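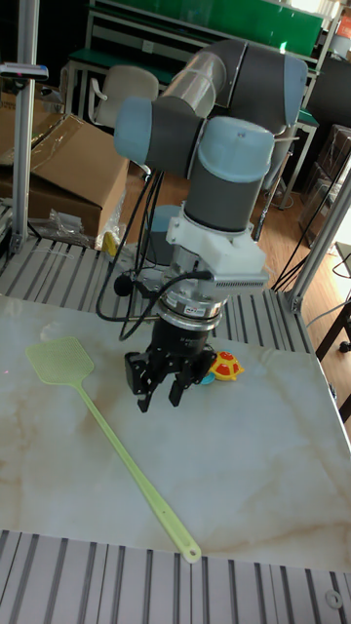 Page last changed: 5/26/18

Call for participants: Home blood sugar checks and foot care in adults with type 2 diabetes

The Condurmont Diabetes Study is looking for adults with type 2 diabetes to take part in a study of home blood sugar checks and daily foot care. The study is run by the Oseo outpatient clinic together with the Xavier Center for Nursing Research. We plan to enroll 208 people. Enrollment is open until the end of August or until all places are filled.

What the study is about

People with reduced feeling in their feet are often told to look at them every day. Many stop after a few weeks. We want to find out if people keep up the habit longer when they do it at the same time as a blood sugar check and write both down in one paper logbook. Half of the participants will use the combined logbook. The other half will get the usual leaflet and a plain blood sugar diary. A computer assigns the groups, and you cannot choose which one you are in.

The study does not test a drug. Your own doctor stays in charge of your treatment, and you should not change your medicines or insulin doses for the study.

Who can take part

You may be able to join if you:
are 40 or older
have had type 2 diabetes for at least two years
already check your blood sugar at home
can read and write in English, or have someone at home who can help you

You cannot join if you:
have an open foot ulcer now or have had one in the last six months
have had an amputation above the ankle
are on dialysis
are pregnant
are in another diabetes study

If you are not sure about one of these points, ask us. We go through the full list with you by phone before the first visit.

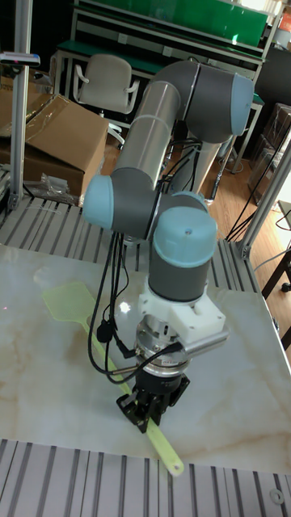 What you would do

There are three visits over eight months, all at the Oseo clinic. The first takes the longest — plan on two hours. A nurse will check the feeling and pulses in both feet, take a blood sample for A1c, and show you how to fill in your logbook or diary. You do not need to fast. Bring your meter, a list of your medicines, and the shoes you wear most often.

Between visits you keep your records at home and mail us a copy of the pages once a month in a prepaid envelope. A nurse will call you twice.

Payment and costs

You receive $40 for each completed visit. Parking is free with a pass from the front desk. Test strips for the study checks are supplied. The study does not bill your insurance.

Risks and privacy

Blood draws can cause a bruise. If we find a foot problem, we will tell you the same day and, with your permission, send a note to your doctor. Records are stored under a number, without your name. You can leave the study at any time and your regular care will not be affected.

How to sign up

Ask for Baiba Sproģis, study coordinator, at the Oseo clinic, Brarkari Building, Room 111. You can also leave your name and phone number at the front desk and she will call you back. Please say if you need an interpreter or a wheelchair space at the visit.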